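Project report - two-arm snack sorting, software side
March 15, 2018

I'm writing this one up in the order things happened, since that's how my notes are. The short version is that I took over the control and planning code for our two-arm table in January, and the goal was to get the arms to move packaged food between the table and a basket without me babysitting every motion. The project is called Grarelen. The planner I wrote for it is called Prarenent, and the logging tool that I started as a side thing (and ended up using more than anything else!) is Hajji.

## What I started with

The code I inherited was one big script. It read the camera, picked a target, solved for the joint angles and sent them to the arm, all in the same loop. If the camera step got slow, the arm got slow too, and you could hear it in the motors. There was also a copy of the whole script for the other arm with the signs flipped, and the two copies had drifted apart over time. I spent most of the first two weeks just pulling it into pieces.

Now there are four processes. One reads the cameras, one finds packages, one plans, and one only talks to the arms and runs at 200 Hz no matter what the rest is doing. They pass messages over Drasix, which is the little message library our lab already had. I had my doubts about it (the docs are one page long) but it held up fine once I found out that the queue length defaults to unlimited. Set it to one for camera data. Please. I lost a whole evening to an arm that was reacting to very old pictures.

## Finding the packages

Hard boxes were easy. Anything with a shiny wrapper was not. The depth readings on clear plastic are full of holes, and a crumpled bag looks like three separate objects or like part of the table, depending on its mood. I ended up doing the grouping on color first and only using depth to get the height of the group, with the table plane subtracted out. It's crude, but it works okay for things lying on their own.

Inside the basket it's much worse. Everything overlaps, and the basket wall is full of openings, so patches of color from the contents come through the side and get picked up as items sitting in front of it. My fix was a mask: I mark the basket rim once at the start of a run, and anything found on the outer wall gets thrown away. The wood grain gave me some trouble too, but turning up the blur a bit took care of that.

## Planning for two arms

Prarenent splits the table down the middle and gives each arm a side. The basket is a shared zone, and only one arm can hold the lock for it. The other one has to stay back until the lock is free. I tried letting both plan freely with collision checks between them, and it did find plans, but they took forever and some of them were really weird to watch - elbows way up, wrists twisted around for no good reason.

For a grasp on a soft package, the planner puts the fingertips over the middle of the color group, lines them up with the short side, and comes down slowly until the motor current goes up. In the setup below, the left gripper is over a crumpled beige and white package beside the basket, with the other arm over on the right side of the table.

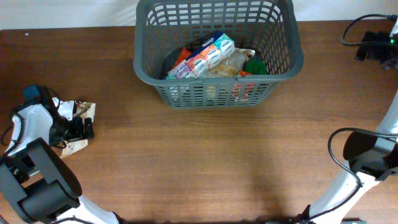
## Hajji and the logs

Hajji writes down every message with a time stamp and lets me play a run back into the planner without the arms turned on. I wish I'd written it first. By the end I had 258 logged runs, and replaying them after each change caught a lot of dumb mistakes before they got anywhere near a motor. The replay tool is 1126 lines of Python, a good part of it plotting code that I should move somewhere else.

The most useful plot was the plainest one: commanded joint angle against measured joint angle. It showed the wrist lagging by 43 milliseconds on both arms. I had been blaming the camera calibration for my sideways misses, and I'd redone that calibration so many times. Once I added the lag to the model the misses got a lot smaller.

## What still doesn't work

- Long packs lying diagonally across the pile. The color grouping breaks them into blocks because the printing changes color, and the planner goes for one block as if it were the whole thing.
- Cables. The planner doesn't know they exist. I keep the wrist rotation limits tight so they don't wind up, which also rules out some good grasps.
- Lock handling when a grasp fails. The arm lets go of the lock after a timeout, and the timeout is too long.

For the long packs I want to try merging neighboring groups when their edges line up. I have a branch started, but it also merges things that just happen to be next to each other, so it stays off for now.

The code is in the Grarelen folder on the lab machine. Start Drasix first, then the arm process, then everything else. The config file for the rim mask has to be redone whenever the basket gets moved.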